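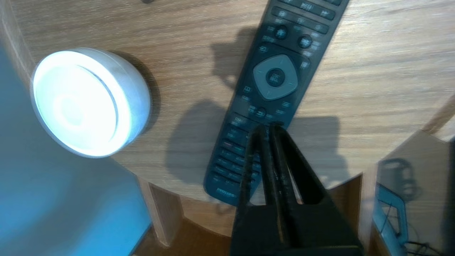

Haziq Yeoh's position is that we shouldn't count a pick as clean if a fingertip presses a button on the way down, even when the object ends up where it should. He wrote it in the margin of the draft rules before lunch and underlined it. I started out against this and have come round to most of it.

June 27, 2024. Workshop, round table, household objects.

Wanted to settle three things before the rules sheet goes to Merkska: how close the fingers may come to a control surface before closing, what counts as contact, and who is allowed to restart an episode.

Approach to remotes. The old sheet says "grasp near the center of mass," which was written for blocks and cups. On a long TV remote the center of mass sits close to the navigation pad, so following the sheet puts the fingers right on the keys. Today I tried coming in low over the keypad end of the Philips and then working across to the long sides. Fingers closed together on the way in, opened only once the wrist is lined up with the body of the remote. With the remote lying diagonally this means turning the wrist first and descending second. Doing both at once is faster and looks fine until the tip drifts.

Draft wording: "For objects with buttons, align the wrist to the long axis before descending. Close on the sides. Do not rest a fingertip on a button face."

Abdelghani wants "do not rest" changed to "do not touch." I think that's too strict for operators in their first week. Left both in the draft with a question mark.

Lighting. We have a habit of putting the puck light wherever it's handy. It should stay on the tabletop if that's the setup, but its position needs to be in the episode notes, and it shouldn't be moved between the first and last episode of a set. Shadows from the gripper fall on both sides of the object and are patchy, and when the light moves they change shape. I lost part of the morning in December to exactly this, comparing two sets that turned out to have different lamp positions and no note in either.

Also: if the light is tilted, write down that it's tilted.

People near the table. The current rule is a stand-back line on the floor, which works in the big room and is useless here. Proposed instead: one operator, one person at the stop button, anybody else announces themselves before coming inside arm's reach. Reflections count too. If a person shows up in glass or a dark screen, the episode gets the same privacy flag as if they had walked in directly. The old sheet says nothing on this. I checked it twice.

Cables. Nothing loose within the sweep of the arm. Thin ones get missed, so look at the edges of the workspace as well as the middle. Tape or clip before power on.

Restarts. Went through the Imadthorpe logs to see how restarts were being used. Out of 700 episodes, 52 had a restart, and in 19 of those there was no reason entered. I don't want to make the form longer. I'd like the reason field to be required and short, one line, and the restart to be made by the person on the stop button and not by the operator. Haziq agrees. Abdelghani thinks it will slow things down with a small crew, and he's probably right on late shifts. We had 2 people on most evenings through Ramadan and it was fine, but those were short sessions.

On Haziq's point. I went back and forth. If the task is "move the remote," then the remote moved. But the people at Lalura will use these sets for objects where a pressed button does something, and I'd rather have the label than not. So: new tag, "incidental press," applied by the reviewer. The episode stays in. It doesn't count as clean.

That gives a problem with the older sets, which were never reviewed for this. Not going back through all of them. Suggest a line in the readme giving the date the tag starts.

To do
- fix wording, "rest" or "touch," decide with Abdelghani
- add lamp position and tilt to the notes template
- make the restart reason required
- ask Lalura if they want the tag split by finger
- new tape, the black roll is nearly finished

Related entries
Stop button placement, small room
Notes template, second revision
Fingertip wear and when to swap
Imadthorpe restart logs
Cup and bowl approach rules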